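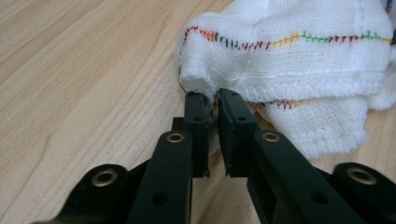 White cloth with a coloured zigzag stitch, on a wooden table.

Why does cloth have holes in it?

Take a T-shirt and hold it near your eyes. It looks quite closed. Now look at the white cloth in our photo. The threads make a grid of tiny squares, like the paper in your maths book. Cloth of this kind is called an open weave, and you may hear names like muslin, gauze or cheesecloth.

How is it woven?

Weaving needs two groups of threads. The first group is stretched on the loom and is called the warp. The second group is the weft. It travels from one side to the other, over one thread, under the next, over, under, until the row is finished. If the weaver pushes the rows tightly together, the cloth becomes thick. If she leaves a little space between them, small windows stay open, and air and water can go through.

At the Carley weaving room, where I help in June, the small loom has 547 warp threads. The big one has 1,189. It takes a very long time to put them all on!

What happens at the edge?

Where a woven cloth is cut, the threads at the end have nothing to hold them. They slip out one by one and the edge becomes fuzzy. We say that it frays. You can find a frayed edge on the lower layer of the cloth, where it lies on the wood.

To stop this, people sew the edge. One way is a hem with many white stitches close together, so that it feels like a little rope under your finger. Another way is the zigzag. The needle goes left, right, left, right, and the thread makes small points like the teeth of a saw. In the long zigzag line you can see red, yellow and green. Which other colours do you find?

Try it yourself

Ask an adult for a small piece of old cotton cloth, 25 centimetres long. Pull one thread from the cut side with your fingers. Pull a second one, then a third. Soon you will have a fringe. Keep the threads you pulled out, they are good for tying small parcels.

New words: loom, warp, weft, hem, to fray.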